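Boletim Casa Ligada, maio

Migração do hub Climport: o que já sabemos

Primeiro o que interessa. O Climport antigo (o branco, de caixa redonda) deixa de receber actualizações no fim do mês. Continua a funcionar em rede local, as rotinas também, mas a app velha vai perder o acesso remoto. Quem só liga luzes em casa quase não dá por nada. Quem abre o portão a partir do trabalho, dá.

A app nova já está nas lojas. Instalei no telemóvel e no tablet da cozinha. Entrar com a mesma conta, aceitar a importação, esperar. No meu caso passaram todas as lâmpadas e as tomadas Marnetti. Não passaram: os dois sensores de porta Neagu, a sirene, e tudo o que estava agrupado por divisão. Os grupos têm de ser refeitos à mão. Chato mas faz-se.

Sensores Neagu. O problema é o firmware. Se o vosso estiver abaixo da versão 2069, a app nova vê o sensor mas não mostra o estado, fica sempre "a aguardar". Actualizar ANTES de migrar, ainda na app velha, porque depois de migrar a opção desaparece do menu. Eu fiz ao contrário, claro. Tive de fazer reset aos dois, emparelhar outra vez e apagar os fantasmas que ficaram na lista. Para o reset: botão premido até o led piscar rápido, largar, esperar. Se piscar devagar não entrou, repetir.

Presença. É a queixa maior no fórum. A detecção pelo telemóvel funciona ao sair, mas ao chegar demora. Cosmin Dinu fez testes durante uma semana e diz que a coisa melhora se o raio for alargado e se a poupança de bateria estiver desligada para a app. Confirmo a parte da bateria. O raio ainda não experimentei.

Avisos por voz. A app velha falava pelas colunas Brostska sem configurar nada, a nova obriga a criar uma rotina para cada aviso. Uma para a porta, outra para a máquina da roupa, outra para a fuga de água... Há um limite de 50 rotinas por conta, o que parece muito até se começar a contar avisos. Dá para poupar juntando várias condições numa só rotina com "ou", mas então a frase falada é igual para todas. Eu fiquei com "atenção, verifica a app" e pronto.

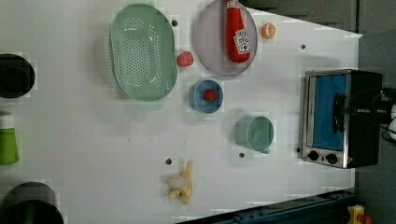
Safta Iordache escreve que desistiu das colunas e passou os avisos todos para notificações no telemóvel, com um som diferente para a fuga de água. Diz que a família deixou de refilar e que, das vezes que a internet caiu, os avisos locais chegaram na mesma desde que o telemóvel estivesse no wi-fi de casa. Pede é que alguém explique como silenciar durante a noite sem silenciar o alarme.

Resposta rápida: definições, notificações, horário de silêncio, e lá dentro marcar "excepto segurança". Só aparece se o sensor estiver classificado como segurança, os de água vêm como "conforto" de origem. Mudar isso na ficha do sensor. Não percebo quem se lembrou desta.

Outra coisa, as portas. Quem tem acesso local por um script próprio: a porta mudou para 2690. A antiga já não responde depois da migração. Irfan Lodhi pôs o script corrigido na pasta partilhada, está comentado linha a linha. Façam cópia do vosso antes de subsituir.

Para quem pergunta se vale a pena mudar de marca: por mim, esperar. A próxima versão da app promete grupos importados e presença revista. Se não vier, falamos.

Falta testar ainda:
- fechaduras (não tenho, alguem que tenha escreva)
- termostatos com horário semanal
- duas casas na mesma conta

Relatos para o endereço do costume, com modelo e versão de firmware por favor. Sem isso não consigo comparar nada. O guia da migração com os passos todos segue no próximo boletim.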